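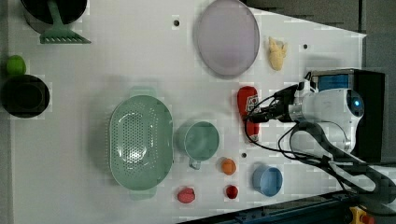

Street names in Trulluvau, who decides where a neighborhood ends?

mapmoth
Moving to Trulluvau in December and trying to figure out which area my new street is in. The lease says Gadura. The tram stop says Barredo. My landlord, a very nice man called Tibor Kiss, says both are wrong and I'll be living in Dristberg! Does it matter for anything, like parking permits?

2 replies · 14 shares

oldtramline
Tibor is right, sorry to the lease. Everything uphill of the canal is Dristberg and has been since before the tram. Gadura stops at the water. Real estate people stretch it uphill so they can ask for another 100 a month.

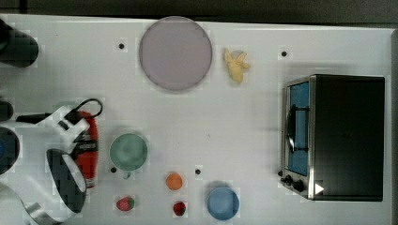
pennyloaf
Hmm, I don't agree with that. I lived up there for six years (corner of the steep street with the bakery, if you know it) and all my mail came addressed to Gadura. The post office ought to know.

oldtramline
The post office uses its own areas, which go by sorting route. The city map has a line down the middle of the canal and that's the one the permit office looks at. Go by the post office and half the cemetery is in Barredo.

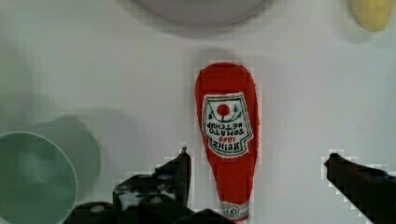

mapmoth
OK so for permits I say Dristberg and for mail I say Gadura? And Barredo is just the tram stop?

kvarter70
Barredo is a real place, thank you very much — I grew up in it! We had 2,000 people and our own school. The stop got the name because the line used to end on our side, and when they moved it up the hill they kept the sign. My dad was still grumbling about it years later.
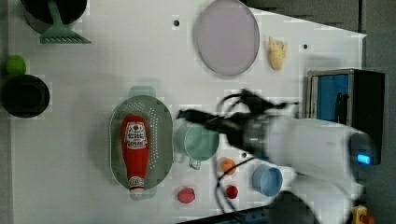 Anyway, for your permit, bring the lease and write the street and number very clearly. They look up the number and ignore whatever area you put down. Mine said Barredo and I still got a zone 2 sticker, same as the people across the canal.

pennyloaf
They did not ignore it when I went. I had to come back with a new form and pay 70 again. This was the old office though, the one by the market.

mapmoth
Ugh, okay. I'll write Dristberg and bring everything I own with an address on it. Is the new office open over lunch?

oldtramline
Closed from noon to one. Go at eight, the line is short.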